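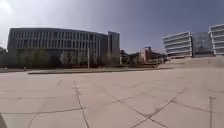 Plaza at Corkavov, paving and joints, long building and tree row behind

[paving-maint] Re: Corkavov plaza, joint survey and filler choice

From: Mwanahawa Okoth
To: paving-maint
Date: 29/10/2025

Subira R. and all,

Replies inline. I have left in the parts of your message I am answering and cut the budget table.

> From: Subira Rotich
> To: paving-maint
> Subject: Corkavov plaza, joint survey and filler choice
>
> I have the August survey sheets from Kieran and I am trying to turn
> them into a work order. Three things are holding me up.
>
> 1. The sheets give joint length as one total, 400 m. I can't tell
> whether that covers the main joints only or also the fine seams
> between the other slabs. If both, the filler quantity is wrong,
> as the fine seams will not take the same section.

Main joints only. Kieran Kinsella walked them with a wheel and did not walk the seams. The distinction is easy enough to make on the ground and it shows in the photo too: the main joints read as dark lines, and the seams between them are much fainter and in places worn away. He used the dark lines. If a line could not be followed by eye from one end to the other he left it off the total.

The fine seams need a separate sheet. I would not order material for them yet. Where a seam has worn away at the surface we don't know if there is an open gap underneath or if it is a shallow tooled line that has filled with dust and fines. Those are two different repairs and the second one may not be a repair at all. Farzana has asked for a few short lengths to be blown out with air and probed before anyone puts a number on it. I agree with her.

> 2. Filler. The old spec calls for the Gulex cold-pour. Kundel have
> quoted for a backer rod and sealant system as an alternative. The
> Kundel price is higher per meter but they say the prep is the same.
> Is it?

No. Both need the joint raked and clean, but the rod needs a consistent width to seat in and the cold-pour doesn't. The drawing says 10 mm. The survey has most of the main joints close to that but the long diagonal one varies along its length and would have to be saw cut to get a uniform reservoir. That is extra plant and extra dust, and the Kundel quote as I read it leaves cutting out. Please ask them to confirm in writing.

For what it is worth, I lean toward the cold-pour on the straight joints and would hold off on the diagonal until the width readings have been repeated. There were only a few readings on it and they were taken at the ends.

Shallow fill, please. The last job at Testa was poured flush and it picked up on shoe soles for most of the summer. Finish 3 mm below the slab face and leave it alone. A recess that size has not caused a trip complaint at any site I look after.

> 3. Cleaning. The slabs are dusty in every photo I have been sent.
> Do we wash first and then seal, or seal first and then wash?

Sweep, rake the joints, vacuum, seal, wait for cure, then wash. If you wash first you push the fines into the joints you are about to clean and then you have to let the whole thing dry out before the sealant will bond. We did it in that order once and lost most of a week.

The dust itself is not a defect. It makes a light-grey slab look paler than it is, and it hides hairline cracks, so I would not sign off the crack column on the survey sheet until the surface has been swept. Kieran's sheet has "none seen" in that column. Please read that as not inspected.

Some further points that were not in your message but affect the order.

a. Slab numbering. The sheets number the slabs from the building side toward the near side. The old drawing numbers them the other way. Subira Mwakalinga found this when she tried to match the settled slab near the drain run to the drawing and ended up in the wrong corner. Use the sheet numbering and write "per survey" beside it. Do not try to convert. With two Subiras on this thread, please also initial your notes with the surname, I have already filed one under the wrong person.

b. Joint directions. The main joints do not all run square to the building. One slants, one runs long and diagonal up to the right as you face the building, and the others are closer to square. The old drawing shows a plain grid. I take that to mean the drawing shows what was designed and not what was laid, but I have not found an as-built and would like to hear from anyone who has one. Until then, set out from the joints themselves and not from the building line. The facade has a slight curve anyway and makes a poor baseline.

c. Tree side. The row along the base of the building is mostly bare or in light leaf in the photo, so leaf litter was not the main thing in the joints at that end, but it can be at other times of year. Organic matter in the joint is the one thing the cold-pour will not tolerate. Rake those lengths last, on the day of the pour. I would also like root lift checked along that edge with a straightedge. There is no reading for it on the sheets.

d. Access. The building side needs to stay open for people going in and out. Work in strips parallel to the longest clear joint, one strip at a time, barriers both sides. A strip of 70 slabs per shift was what the Testa crew managed, with two on the rakes and one pouring. I would plan on the same and not let anyone talk you into more. The cure time in the spec is for dry conditions and it does get longer in the cold.

e. Pole. The tall pale pole among the trees is not on the drawing. I don't know if it is a lamp post or a flagpole. If it is lighting there will be a cable, and the cable route has to be known before anyone saw cuts on that side. Farzana, could you ask the building office? Raking by hand there is fine in the meantime.

> If I can get answers by the end of the week I will issue the order
> for the main joints and leave the rest as provisional.
>
> Subira Rotich

Do that. Issue the straight main joints as firm, the diagonal as provisional, the fine seams not at all. Quantity for the firm part should be the 400 m less the diagonal, and Kieran has the diagonal as its own line on the second sheet. Add your normal waste allowance on top, he has not included any.

I still need the batch numbers from the Gulex delivery if it is the old stock. Anything past its date goes back.

Mwanahawa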